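Pesar ou medir por volume

Continuo a ver receitas de pão publicadas em chávenas, e continuo a achar que é um erro técnico. Uma chávena de farinha não é uma quantidade, é um recipiente. Conforme se peneira, se calca ou se mergulha a chávena no saco, a massa de farinha muda o suficiente para alterar a hidratação e, com ela, a fermentação.

Rhiannon Rosser defendeu no boletim da Clallbridge que o volume torna a cozinha mais acessível. Discordo. Uma balança simples ocupa menos gaveta do que um jogo de medidas e dispensa lavagem. Com 200 g de farinha e 175 g de água, o leitor sabe o que tem na taça. Com «uma chávena e meia, mal cheia», sabe o que o autor julga ter tido.

Aceito duas exceções. As especiarias em quantidades mínimas ficam abaixo da resolução da maior parte das balanças domésticas, e aí a colher de chá serve. Os caldos e sopas toleram desvios que uma massa não tolera.

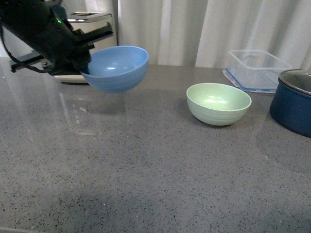

Núcleo de Cozinha Doméstica Seltden

Resta a questão do arquivo. Das 1.147 receitas que temos em linha, 90 ainda estão só em volume. Proponho convertê-las a partir de ensaios próprios, pesando cada ingrediente três vezes, e retirar entretanto as de padaria. As tabelas genéricas de conversão repetem o problema de origem.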